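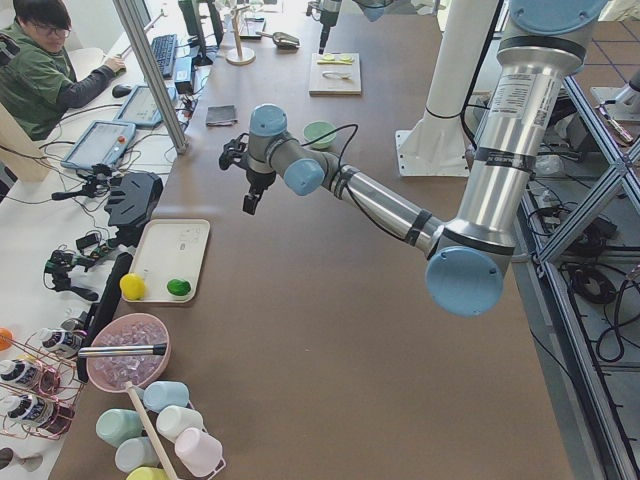 Arm parked over the bar table. Ice bowl on the table.

Okay, cable day! The loop off the wrist has been bugging me since February, so I'm adding a second strap and 20 mm more slack.

Dagný says re-zero joint 4 while I'm in there. Fine, fine, doing it.

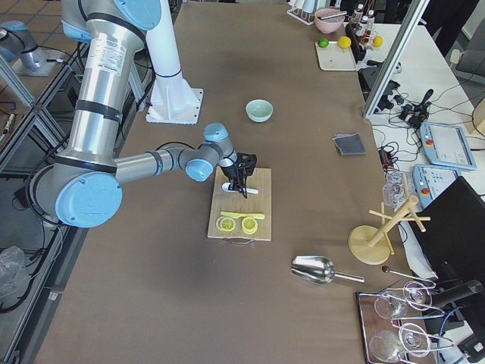 Knife in the gripper, lemons on the board

Fingertip pads get swapped every 3 weeks now. Zamfira wipes them down between runs and I check the bolts (6 of them, one always needs a nudge!)

Next up: labeling the pendants.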